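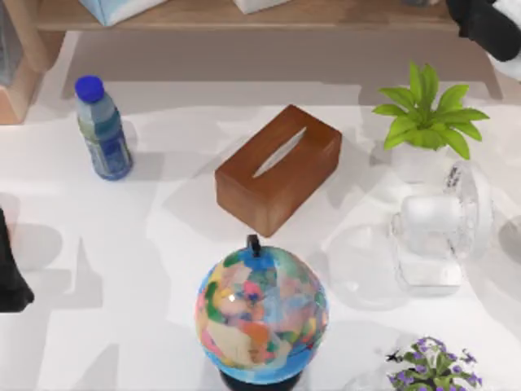
Week 4: why old bugs in live games hang around

Right, so last week we got as far as writing a decent bug report, and a few of you asked what happens after you hit submit. Mostly, it sits in a queue! Our case is ticket 1509 from Stultance, the mobile battler we've been picking apart all term.

The bug: a character's burn damage stops ticking if a teammate heals on the same turn. Players had 34 separate threads on it. Booker Calloway (he's your tute leader, be nice) went through the lot and found only four gave steps you could follow.

Things I'd like you to notice:

The threads used different names for the same move, so searching didn't group them.
Testers tried it in story mode, where it works fine. It only fails in arena.
The first fix went into the wrong build - my favourite part, sorry.

For the tute, read the Fondix chapter on regression tests and write up the bug in your own words, up to 400 words. Put the game mode in the title, please. Colour-coded screenshots are lovely but I won't mark them.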